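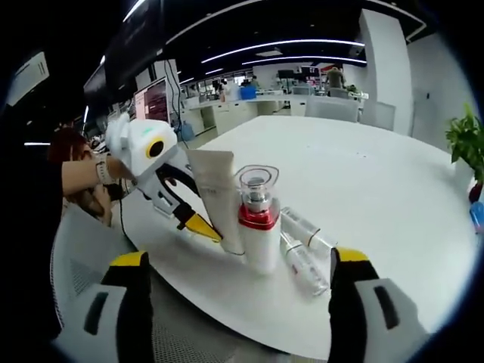 A squeeze tube, a pump bottle and two small glass vials on a white round table.

Stoltham office clears out its bathroom shelves

Staff at the Stoltham office of Flarnwood have until Wednesday to bring in skin care products they no longer want. The drive opened in November and had taken in 209 items by Monday's count, most of them creams, hand soaps and sample sizes.

Unopened products go to the Pornthorpe family shelter, which asked for toiletries after its storeroom ran low. Opened ones are sorted by type, emptied and rinsed for recycling.

"The small glass ones take the longest," said Vlasta Bednárik, who runs the sorting table. "People bring them in by the bag."

The shelter has received 166 items so far. Drop-off is at the second-floor front desk until 4 p.m. Pumps should be locked or taped shut, and medicines are not accepted.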